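In defense of the fake tabletop

I have spent most of this year arguing with people I like about simulated robots, and I'd like to set the argument down once, in order, so I can stop having it in hallways.

The complaint goes like this. Simulation is for cars and walking machines. For two arms picking boxes and blocks off a table, you should just use the real arms, because contact is messy and a renderer will lie to you about it. Teemu Oksanen has told me this so many times that I can do his voice.

He's right about contact! I still think he is wrong about the method, and the Preltolmont results are what convinced me. Milagros Bermúdez and Leena Väisänen took a two-arm policy, trained it on real demonstrations, and then scored it in a rendered copy of the workspace, with the arms on their rails, the clutter between them, the floor and even the furniture by the wall. They ran 1000 episodes per checkpoint. On hardware they could manage 5 checkpoints before everyone was sick of resetting blocks, and the two rankings came out in the same order.

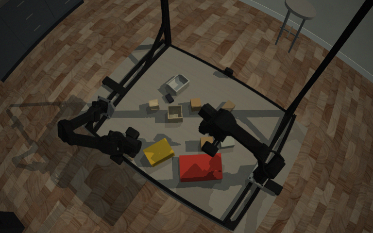
The order is the part I care about. The success rates themselves didn't match, and the authors say so plainly. The simulated arms were better at grasping than the real ones, probably because friction in there is kinder than friction in a lab. But if I have a pile of checkpoints and one afternoon of robot time, I want to know which to load first, and a ranking tells me that.

What I love most is how much work went into the light. Earlier attempts used flat, even lighting, and the policies sailed through. Once the team added dim rooms and hard shadows falling across the board, failures started showing up that looked a lot like the ones we see at Clernavis late in the day. Of 3734 failed episodes they went through by hand, 1219 began with an arm reaching for the wrong spot before it touched anything. No contact physics involved at all, Teemu.

I do have worries. Five checkpoints is a small set to rank, and they all came from the same training recipe. I'd like to see somebody try it with policies that have nothing in common, and on soft things, cloth or bags, where I expect the whole business to wobble. Thư Kiều is planning something along those lines with the Miah arms and I am already pestering her for early numbers.

Until then, my request is modest. If you publish a manipulation policy, publish a rendered scene to go with it, shadows and all, so the rest of us can run it on a Tuesday night without booking a lab.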